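Saithong Cloths and Towels: Care and Ordering FAQ

Trade accounts, Trembridge depot. Last revised 25 September 2026.

Ordering

What is the minimum order?
One carton. A carton holds 300 cloths in the 40 cm size. Larger sizes are packed fewer to the carton; see the price list for the current pack counts.

Can colors be mixed in a carton?
No. Cartons are single color. Mixed pallets are fine.

How do I return an unopened carton?
Email the depot with the carton number and the invoice number. Do not ship anything back until you have a return number. Returns without one are held at the gate and charged storage.

Is the Vasell range still available?
Remaining Vasell stock is sold under the old item codes until the end of October. After that, order the Saithong equivalent. The conversion table is on page 5 of the price list.

Washing

What temperature should I use?
Wash at 140 °F or lower. The fiber is a polyester and polyamide blend, and repeated washing above that temperature stiffens it. Stiff cloths pick up less dust and leave streaks on glass.

Can I use fabric softener?
No. Softener coats the fiber and reduces absorbency. Dryer sheets do the same. If a batch has been softened by mistake, wash it twice with detergent only, then test one cloth on a water spill before returning the batch to use.

Can I use bleach?
No chlorine bleach on any color. Oxygen bleach is acceptable on white goods at the dose given on the detergent label.

Can microfiber be washed with cotton terry?
Keep them apart. Cotton sheds lint and split fibers hold on to it. Sort before loading, including the first wash of new goods.

My laundry uses Brevis dosing units. Which program applies?
Use the program for synthetics with the softener line closed. The installer can lock the line if several people run the machine.

Drying

Can the cloths go in a tumble dryer?
Yes, on low heat with no dryer sheet. Remove them when dry. Leaving them on a hot drum has the same effect as washing too hot.

Can they be ironed?
No.

Edges and wear

Why does the edge look wavy after washing?
The sewing thread and the cloth relax at different rates. A slight wave along an overlocked edge does not affect use and is not treated as a defect.

What counts as a defect?
Open seams, skipped stitches longer than half an inch, holes, and oil stains present on opening. Report these within 59 days of the invoice date. Include the carton number.

A loop of thread has come out. Should I pull it?
Cut it level with the edge. Pulling can open the chain along that side.

When should a cloth be retired?
When it no longer takes up water after a detergent-only wash, or when the edge has opened. Retired cloths can be used for floors or machine wiping.
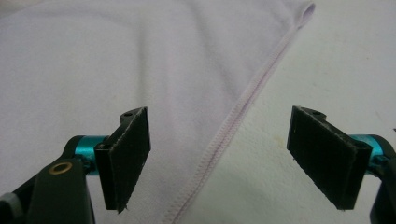

Comments

Pornthip Wannasri: On the softener question, two washes were not enough for our batch. The water still beaded after the second one. A third wash with a half load and a full dose of detergent cleared it, so it may be worth adding load size to that answer.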